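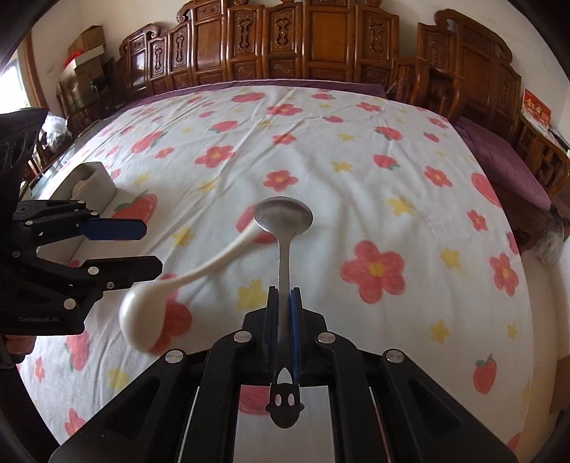
A steel spoon with small scratches in the bowl. Marks like these are normal after years of use.

Keeping your spoons, forks and knives in good condition

When I moved to my present apartment I had 53 pieces of cutlery, and most of them looked tired. Some came from my parents, some from a flea market in October, and I bought one set new in a shop called Prusero, which is closed now. I wanted to throw half of it away. In the end I kept almost everything, and I learned a few things that I write down on this page for other people with a full and dull drawer.

Know what you have

Look at the back of the handle. Many steel pieces have 18/10, 18/8 or 18/0 stamped there. The first number is the chromium and the second is the nickel. The 18/0 steel sticks to a magnet and gets rust spots more easily, so I dry these pieces first. If there is no number, try a magnet from the refrigerator door. Knife blades are usually made of harder steel and they will stick in any case.

Silver-plated pieces are different. They turn yellow and then brown, mostly at the neck and between the tines of the fork. Keep them apart from the steel, also in the sink.

Washing by hand

Rinse soon after the meal. Salt, egg, mustard and lemon are the worst things to leave on overnight. If you are too tired to wash, at least put the cutlery in a tall glass with warm water, with the dirty ends down, and leave the handles outside if they are wood or bone.

Use a soft sponge and normal dish soap. The green rough side of the sponge makes a gray cloud of very thin lines, and this cloud you cannot wash away. I did this to four dessert spoons before I understood where the lines came from.

Dry with a cotton towel immediately. Air drying leaves white spots where the water is hard, and in my town it is very hard.

In the dishwasher

Forks and spoons go with the handles down, mixed together so that two spoons do not lie one inside the other. Sharp knives I wash by hand. Table knives can go in with the blade down, which is safer for the fingers when you empty the basket.

Do not put silver and steel in the same compartment. Where they touch, the silver can get dark spots which are hard to remove.

If you will not start the machine until the evening, run the short rinse program. When the program is finished, open the door a little and let the steam out. Small brown dots on the knives often come from some other thing in the machine, for example an old pan with damaged coating or a rack where the plastic is broken and the wire has started to rust. Repair the rack first - there is a paint for this in hardware stores.

White spots and rainbow colors

White spots are lime. Put a little white vinegar on a cloth, wipe, rinse and dry. For a whole drawer I mix one part vinegar with four parts warm water in a plastic bowl and leave the steel pieces inside for ten minutes, not longer. Do not do this with silver plate, and never mix vinegar with bleach.

The blue and yellow rainbow colors come from heat. They are not dangerous. Vinegar usually takes them away too.

Rust dots

Make a paste from baking soda and a few drops of water. Rub it with the finger or a soft cloth, always in the direction of the length and not in circles. Wait a few minutes and rinse well. If you can feel a small hole with your fingernail after the dot is gone, the steel is already damaged there and the rust will probably come back. I use such pieces for the garden.

Dull silver plate

Put aluminum foil in the bottom of a glass dish, with the shiny side up or down, I did not see any difference. Lay the silver on it so that it touches the foil. Add one tablespoon of baking soda for each cup of water, with the water very hot but not boiling. It will smell like eggs, so open the window. After a few minutes take the pieces out, rinse and polish them with a dry cloth. Do not use this method when the handle is glued, because the hot water can make the glue soft. Also skip it if you like the dark color in the pattern.

I tried also a ready-made cream by Tawhiri. It works slower and costs more, but for one or two spoons it is less trouble than to prepare a bath.

Wooden handles

Never soak them. When the wood feels dry and rough, wipe on a thin layer of food-safe mineral oil in the evening and take away the rest in the morning. Cooking oil becomes sticky and smells old after some weeks.

The drawer

Take everything out and look at the bottom of the tray. Crumbs and a little water together make the bad smell that many people think comes from the wood. Wash the tray, let it dry completely, and only then put the cutlery back.

My drawer is 70 centimeters wide, and the ordinary tray left an empty strip on the side where the can opener was always sliding around. I bought an extendable tray from Russide and put a piece of non-slip mat below it. The serving spoons are now in the strip, lying flat. Silver pieces I roll in a cotton cloth. Do not close them with a rubber band, even over the cloth, as rubber makes silver dark.

Buying single pieces

If you have lost some teaspoons (everybody loses teaspoons), take one with you to the shop and compare the length and the weight in your hand. Photos on the internet are not enough for this. My Bandar forks looked the same as the old ones on the screen, and they are almost a finger width longer. I use them for salad.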